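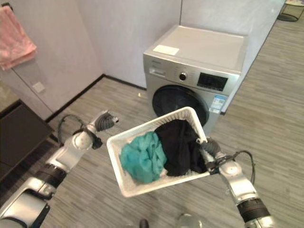 Dymphna Tierney wanted to know, before anything else was decided, whether the operator had been told to favor the right hand. The left one seemed to be along for the ride, she wrote, and a policy trained on that would learn to carry a basket like a man with a bad shoulder.

Liam Flanagan read the message on the second monitor and did not answer it. He had the headset pushed up on his forehead and both hands still in the control grips. The protocol for the Idlow laundry task said that a demonstration was not over until the operator pressed the foot pedal, and he had not pressed it.

"She's watching live?" he asked.

"Since the start of the block," said Zhiqiang Shi, who was at the logging desk. "Are you going to finish the episode?"

Liam pulled the headset down. The delay between his wrist and the robot's wrist was 60 milliseconds at that hour of the afternoon. He had stopped noticing it in the first week. What he did notice was the load. The grips returned force on each axis, scaled down, and a basket held at one end pulled the right grip forward and down in a way that got into the elbow after a while. He brought the left gripper in under the rim, closed it, leveled the basket, and lowered it to the floor in front of the washing machine. Then he opened both hands, backed the arms out, and pressed the pedal.

Zhiqiang entered the episode as complete. In the notes field he typed: late left contact, operator choice?

"It wasn't a choice," Liam said. "It's how I pick up a basket."

"Then it's operator habit."

"Put that."

Zhiqiang put that.

The written procedure for the task was 2 pages long and had been drafted at the Drirbridge office by people who did their washing elsewhere. It specified approach, bimanual grasp, transport, placement, release. Bimanual grasp was defined as closure of both grippers on opposite rims within one second of each other. Liam had met this definition in his first few demonstrations and had drifted away from it by degrees. The success criterion checked only that the basket ended upright on the floor with its contents inside, so the software had passed every one.

Dymphna called at four. She had pulled the contact times for the whole block and plotted them.

"Episode one, the gap is under a second," she said. "By episode 13 your left hand is arriving nearly four seconds after your right. It's a straight line. You could set a clock by it."

"The baskets got down," said Liam.

"They did. Do you carry things on your right at home?"

He thought about it. "I had a child on the left for two years," he said. "I did everything else with the right."

The line was quiet for long enough that Zhiqiang looked up to check the call timer.

"I can't put that in the data card," Dymphna said.

"You asked."

"I'll have to split the block. The early ones go to training. The rest I'll hold out, and Gearóid can decide." She typed something. "Can you do it the written way tomorrow?"

"I can do it the written way now."

He ran another episode while she watched. It took him longer. He kept the left arm level with the right, closed both hands together, and lifted. The basket came up flat, and the force in the two grips was even. It felt like carrying a tray in a house where he was a guest. He set the basket down and pressed the pedal.

"Clean," said Dymphna, and hung up.

The held-out episodes stayed in a folder named for the habit. In October someone at Drirbridge trained on the folder by mistake, both halves together, and sent back the evaluation footage with a request for comment. Liam opened it at his desk during lunch.

The robot reached with its right hand and took the rim. The basket tipped. The left arm had risen to the correct height and stopped there, a short distance out, hand open – the way he used to stand at the machine with the boy on his hip, waiting for him to settle before he bent down.

He watched until the left gripper closed. Under comment he wrote: transfer of operator timing confirmed, left arm, see Tierney. He saved a copy of the file before he sent it.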